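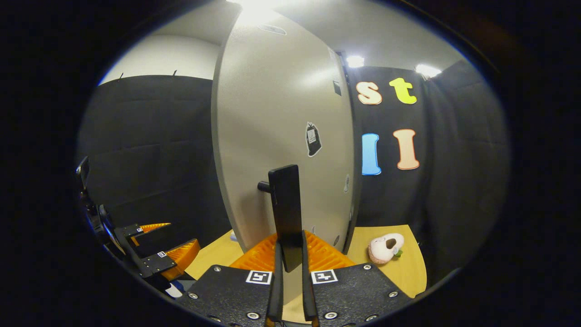

Letter Station: Block Handling With Two Hand-Held Grippers – Student Project Thread

Search this board Go Advanced

Posted by: H_Chung
6 Aug 2025

This thread has been opened for members of the Premeck student project to record comments on the letter station. The task for the present term is as follows. One student holds a black rectangular block upright in the fingers of the first gripper and passes it to the second gripper. The block is then set down on the table. Each pair is asked to complete 115 passes before the end of the term.

The large foam letters on the wall are to remain where they are. Members should post their remarks on the procedure below. Matters concerning room bookings should be sent to Yaowalak Onsri.

Hui-mei Chung
Project Instructor

Posted by: kfpoon

Thank you for opening the thread. I wish to raise a concern about the upright hold. In our pair the block was held near its lower end, and it tilted on 4 occasions during the first session. I would propose that the block be held at the middle and that the written procedure be changed to say so.

King-fai Poon

Posted by: julin.c

I must respectfully disagree with the proposal above. A hold at the middle leaves very little room for the second gripper to close. My partner and I attempted it in March with the earlier block and the fingers touched each time. The lower hold is slower to learn, but it leaves the top of the block free for the person receiving it.

I would also ask that both students keep the square markers uncovered. Several members rest a thumb near the plates, and the passes concerned had to be repeated.

Posted by: kfpoon

The earlier block was shorter, and I do not believe the two cases can be compared. I accept the point about the markers.

Posted by: SW_Chang

May I ask whether the plush toy is part of the task? The Cluseck handout lists only the block, while the Ko handout mentions "soft items" without naming any.

Sze-wing Chang

Posted by: H_Chung

The plush toy belongs to the second task, for which the Ko handout applies. It may stay on the table during the first task provided it is kept to the side.

With regard to the hold, both views have merit. Each pair is to complete five passes with the lower hold and five with the middle hold, and to enter the results on the shared sheet. The written procedure will stand until those results are in.

Posted by: julin.c

That is acceptable to us – although I would ask that the same two students carry out both sets. A change of hands would affect the result more than the height of the hold.

Posted by: H_Chung

Agreed. Please note the names of both students beside each entry.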